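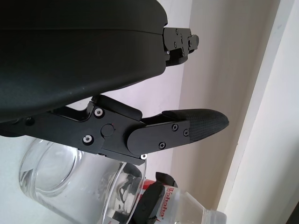
Shoshana Esposito wrote under my last post that she'd given up on decanting altogether, and that if the flour wants to live in its paper bag with a peg on it then she's going to let it. She also wanted to know whether my big kitchen sort-out had lasted past the first fortnight. Fair question! I've been putting off answering it because the answer is sort of, in places.

The drawers are fine. The drawers have been lovely, in fact. I took everything out back in November, wiped them down, and only put back what I could remember using (the garlic press went, the second garlic press stayed, don't ask). The cutlery tray is the same old one from Prenidby that I bought when we moved in, and it still slides about every time you open the drawer too fast, so I've wedged a folded tea towel down one side. It looks daft but it works.

The cupboard next to the cooker is another story. I had this idea that all the dry stuff would go in matching tubs, so I ordered a set of 10 from Baudry, and they're nice tubs, they really are, lids that click and everything. What I hadn't thought about was how much goes in them. A 500 g bag of pasta leaves an inch or so of pasta that won't fit, every single time, so now I have a tub of pasta and also a bag with a bit of pasta in it, next to each other. Same with the rice. Same with the red lentils, except I spilt those, so that sorted itself out.

So Shoshana, I'm halfway over to your side. Flour and sugar have stayed in tubs as I'm forever dipping into them. Everything else has gone back to bags and pegs, standing up in a long basket I can pull out by its handle. I can see what's there and it takes no time at all to put the shopping away, and my other half has even started doing it without being asked!

Spices next. I threw out a frightening number, including a jar of mace that must have come with me from my last flat. The ones we cook with every week are down to six and they live by the hob, and the rest are in an old Zistia biscuit tin on the top shelf, labels on the lids so I can read them from above (masking tape and a marker, nothing fancy). I do still have to stand on a chair to get the star anise.

Then there's the stuff that hasn't got a home, which I'd hoped would be gone by now. The cake tins don't nest. The lid of the big pan is bigger than the shelf. I looked at one of those Sindell racks that holds lids upright, but it was £33 and I couldn't quite bring myself to do it for the sake of four lids and a baking sheet. If anybody has one and loves it, do say, I'm easily persuaded.

I'm leaving the cupboard under the sink until the weather turns and I can have the back door open. I had a quick look in there this morning with a cup of tea in my hand, found three half-used bottles of washing-up liquid, and shut it again.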